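Desk clear-out, second floor

The shared desks on the second floor get their October clear-out this Thursday, starting at 2. Please take home anything you want to keep. Snack wrappers, used tissues and empty packets go in the bin by the door, and soft plastic goes in the Plerklow bag next to it. Small packets tend to slide behind the drawer units, so check there too. 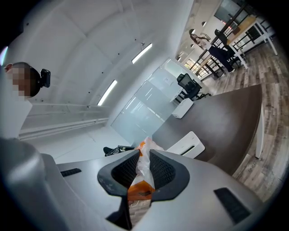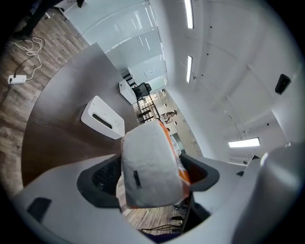
Orange and white packaging, with the brown desk behind.

Chairs should be pushed in before you leave — the cleaners need to get at the floor. Drawers can stay as they are if they have a name on them. Unlabeled ones will be emptied into a box and kept at reception until the end of the month.

We also have new desk wipes from Nenedis in the supply closet. Use those on the desktops and leave the glass to the cleaners. Questions go to Ebere Idahosa, extension 3354.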